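## Tamska Primar folding drone

I've been flying the Primar since April, and it's the first small drone I've owned that I don't dread unpacking. The arms fold flat, the props stay on, and the whole thing weighs 134 grams with the battery in. It lives in my jacket pocket now (the inside one, the outside one is a bit tight).

Tamska sells it in two versions. The plain one has a 2,000 mAh battery, and the Plus gets you 2,320 mAh for a little more money. I went for the Plus and I'd do it again! Both use the same charger and the same clip-in battery door, so you can mix packs if you end up with a few.

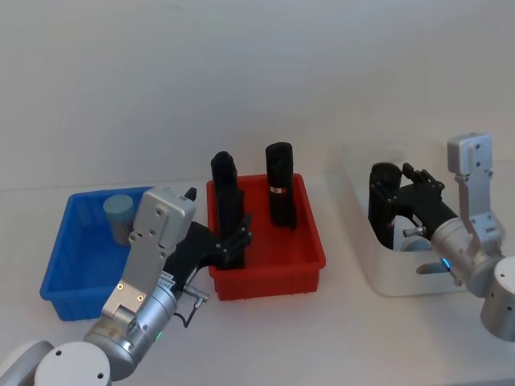
Wind is where it struggles. On a breezy hilltop mine drifted more than I liked, and I had to bring it home early and low. On a calm evening, though, it just sits there in the air like it's nailed in place, and the footage comes out lovely and steady.

The app is still a bit clumsy. Pairing took me a couple of tries, and the map view hides behind a menu I keep forgetting about.

**In the box:** drone, controller, one battery, USB-C cable, spare props

**Colors:** gray or orange

**Price:** $88 for the plain version, batteries and prop guards sold separately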